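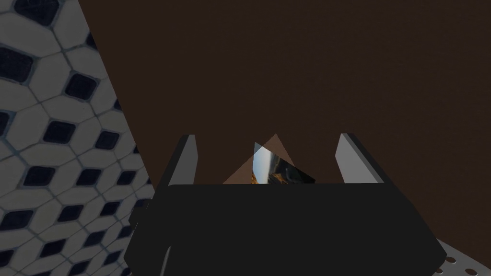 Onby to keep its clock wrong until spring

2022-12-09

ONBY — The town clock, which has run 4 minutes fast for as long as most residents have been catching buses by it, will stay that way at least until spring, after the town council voted 5 to 2 against paying to have it fixed.

The decision ends, for now, an argument that began in September, when a visitor from out of state missed nothing at all but wrote a letter anyway. She had arrived early for a dentist appointment, she explained, and had been made to feel late.

The council asked for a quote. The Fröhlich clock works, which built the movement and still services it, came back with a price of $1,340 to strip, clean and regulate it, plus travel. The council then asked what it would cost to leave it alone. Fröhlich did not charge for that answer.

Mhairi Urquhart, who has wound the clock for the town since her predecessor's knees gave out, told the meeting that the thing keeps excellent time. "It's very steady," she said. "It's just steady somewhere else." She added that she could move the hands back herself in the time it takes to drink a cup of coffee, and that she had done so twice. Both times the telephone rang all afternoon.

The trouble is that Onby has arranged itself around the error. The bakery opens by the clock. The elementary school rings its bell by the clock. The Jorno bus, run by people in another county with phones, leaves by the real time, and so passengers who stroll up at what they believe to be the last second have a comfortable wait and a high opinion of themselves. A petition to keep the clock as it is drew 500 signatures, a strong showing in a town where the last petition, about geese, stalled in the low forties.

Those in favor of the repair made their case politely. One councilman said that a public clock had a single job. Another pointed out that Brimard, the next town over and a sore subject generally, had its own clock regulated last year and now puts the fact on its road sign. This may not have helped. Several people in the back row who had been undecided about accuracy were not undecided about Brimard.

There was also a short debate over whether a wrong clock exposes the town to legal claims. The town attorney said he was not aware of anyone having sued over being early. He was asked to look into it and said he would, in the tone of a man who would not.

A compromise was floated near the end of the evening: a small brass plate at the foot of the tower giving the size of the error, so that strangers could do the subtraction. It failed for lack of a second. One resident objected that the plate would cost money too, and another that it would take the fun out of it.

The money set aside for the repair will go toward salt for the library steps. The council will take up the clock again in the spring, when Fröhlich's quote runs out and a new one, presumably higher, can be turned down.

Urquhart said she would keep winding it as usual. She wears a watch, she said, set to the right time, and has learned not to mention what it says.

The meeting had been called for seven. By the clock it started on time, with two members of the council still in the parking lot.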